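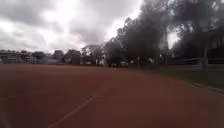
Camera shootout at the track

If you've been following our little lane-following rover, you know I've been grumbling about its camera since spring. Well, in October I finally got the running track for a whole morning, and I brought two cameras and a spare controller along with me. Kelly Medeiros drove the cart, I carried the laptop, and we both wore the wrong shoes.

The plan was simple. Same rover, same lane, same speed, and swap the camera between laps. We did 8 laps with the old Firnitz and 8 with the new Arkitz, then went home and counted how often each one kept hold of the white line.

The Firnitz managed 81 percent. I was expecting worse! It copes fine with a gray sky, but it smears everything once the rover picks up speed, and a thin line on brick red doesn't give it much to hang on to. The Arkitz runs at 60 frames a second and did a good bit better on the straight, then threw it all away on the bend by deciding that the pale curb next to the grass was a much nicer line to follow. Twice Kelly had to jog after it (she has asked me to say she was very fast).

Wenceslao Farías thinks the curb trouble is in our settings and has nothing to do with the camera. He wants me to crop the right side of the view and try again before I go blaming anybody's hardware. Fair enough. I also want to lower the mount by 5 centimeters, so there's less sky in there messing with the exposure - the clouds kept getting brighter and darker and the picture went with them.

The spare controller never left its box, by the way. I'd packed the wrong cable.

Next time it's the Arkitz again with the new crop, early, before the runners need their lanes back. If you have a stiffer camera mount you could lend us, drop me a note or leave it with Kelly at the workshop.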